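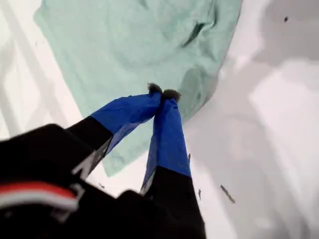
Prenari Quiet Hour Prayer Journal and Cushion Set

We have sold a good many things that promise to bring you closer to God, and most of them ended up in a drawer. So take what follows from a shop that has its doubts about prayer aids in general, including some on its own shelves.

The Prenari set is a journal and a floor cushion. The journal has 205 lined pages, a ribbon and an index at the back for answered prayers. The maker says the layout "guides the heart into stillness". It is a notebook with a date box at the top of each page. As a notebook we rate it well: it lies flat and a fountain pen doesn't bleed through.

The cushion is filled with buckwheat hulls and weighs about 2 kg. It rustles. If you kneel for long stretches your knees will thank you, though a folded blanket does much the same job for nothing.
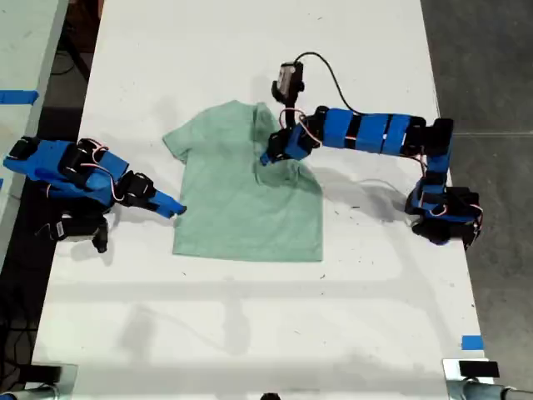 Pale green short-sleeved T-shirt, laid out on a white table.

What's in the box
Journal, 205 pages
Kneeling cushion, washable cover
80 verse cards
Booklet of readings for 4 weeks

The verse cards are the weak part. Several quote half a sentence and leave out the half that asks something of you. Read them with a Bible open, or leave them in the box.

How it compares
The Sjöberg journal is cheaper and plainer, with no booklet. The Mudov cushion is firmer and suits taller people. Prukik make a similar set with a candle - we stopped stocking it last August after too many cracked jars.

Will it make you pray more? We have no idea, and we would be wary of any shop that said yes.

Returns accepted if the journal is unwritten in.

Page last updated 4/2/18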